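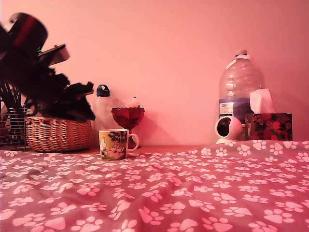 Greifarm Marke Eigenbau, Zwischenstand

15. November 2023

Seit August steht der Arm bei mir zu Hause, und ich bin noch immer unschlüssig, ob ich ihn gut finden soll. Angefangen hat es mit einem Bausatz von Brosska, den ich gebraucht gekauft habe, dazu kamen ein Netzteil von Hekmont und viel zu viele Abende. Im Forum von Trellcombe heißt es, so ein Arm räume nach ein paar Wochen Übung »den Haushalt auf«. Das möchte ich sehen. Bisher räume vor allem ich auf, nämlich hinter ihm her.

Die Galerie ist diesmal kurz. Eine Aufnahme aus der Bewegung, dazu ein paar Zeilen für alle, die mir wegen der Einstellungen geschrieben haben.

Zum Bild: Arm in Fahrt, oben links über dem Flechtkorb. Das grüne Lämpchen leuchtet, den Rest verwischt die Bewegung.
Rechts vom Korb Trinkflasche, Becher und das rote Kelchglas, vorn die Decke mit den Pfoten. Glas und Greifer in einem Zimmer, das sehe ich weiterhin mit gemischten Gefühlen.

Zum Tempo
Die Voreinstellung ist mir zu forsch. Angeblich soll die Steuerung von Naidoo beim Anfahren und Abbremsen sanft überblenden. Bei mir schwingt der Arm am Ende jeder Strecke nach, und wer dann sofort zugreifen lässt, greift daneben. Ich habe jetzt 2 Sekunden Wartezeit vor jedem Schließen eingetragen. Elegant ist das nicht, und eine Lösung würde ich es auch nicht nennen. Ein steiferes Schultergelenk wäre eine, aber dafür müsste ich die halbe Mechanik zerlegen.

Zur Zuverlässigkeit
Im Protokoll stehen inzwischen 1247 Greifversuche. Eine Erfolgsquote daraus nenne ich absichtlich nicht, denn ich habe unterwegs mehrmals geändert, was als Erfolg zählt. Das machen andere vermutlich auch, nur schreiben sie es nicht dazu. Wenn irgendwo eine glatte Prozentzahl ohne Versuchsbedingungen steht, blättere ich weiter.

Zu den Gegenständen
Weiche Sachen gehen besser, als ich erwartet hatte. Bei allem Glatten und Runden rutschen die Backen — auch mit den neuen Gummiauflagen, für die ich 9 Euro bezahlt habe. Durchsichtiges Plastik ist ein eigenes Kapitel, das ich noch vor mir herschiebe.

Zur Laufzeit
Nach 30 Minuten Dauerbetrieb mache ich Pause und fasse die Motoren an. Der an der Schulter wird deutlich wärmer als der Rest. Im Handbuch steht dazu ein einziger Satz, und der verweist auf ein Kapitel, das in meiner Ausgabe fehlt.

Als Nächstes kommen die Kabelführung und ein ordentlicher Not-Aus dran. Die Schaltpläne lade ich hoch, sobald ich ihnen selbst traue.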